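Progress note for February: the room at Zurnham

Hello again, and sorry this one is reaching you a bit later in the month than the last. It's been a good stretch (busy, but good!) and I think the money is going where we all hoped it would.

**The room.** The walls are finished. We went for plain off-white in the end, after I'd dithered over a pale green for far too long, and I'm glad we did because it makes the place feel twice the size. Tritetti did the painting and were in and out in 2 days, which was quicker than they'd quoted. Asteck still owe us a blind for the side window. I've chased them and I'll chase them again.

**The work surface.** You'll remember the old bench wobbled whenever anyone leant on it. The new top came from Tsolakis, it's lovely and flat, and it wipes down in no time. Fitting it took a morning, plus another hour of me crawling underneath with a torch looking for a bolt I'd dropped.

**Spending.** There's 30 per cent of the grant left, all of it set aside for shelving and sockets. Nothing has gone over so far, though the electrician's bill is still to come.

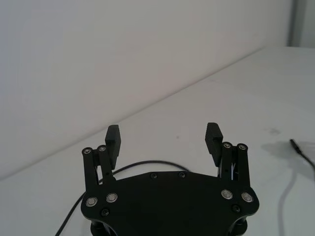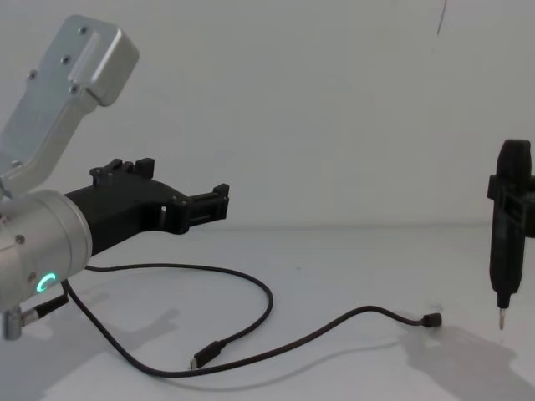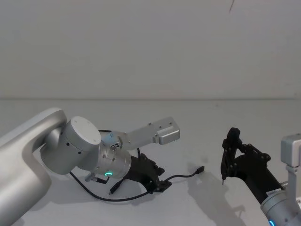 Sockets are the next big job, and I'd like your view before I book anyone. The plan you signed off has 11 of them, mostly down by the skirting, and now that we've lived with the room for a bit I think a few should come up to worktop height. At the moment cables end up lying right across the tabletop, with a little black plug sitting out on its own, and I'd much prefer them tucked away at the back. Moving them shouldn't cost a great deal if it's done before the shelves go up. I've asked for a price both ways and will send you the two quotes as soon as they land. If you're happy for me to just pick the sensible one, do say so and I'll get it booked in!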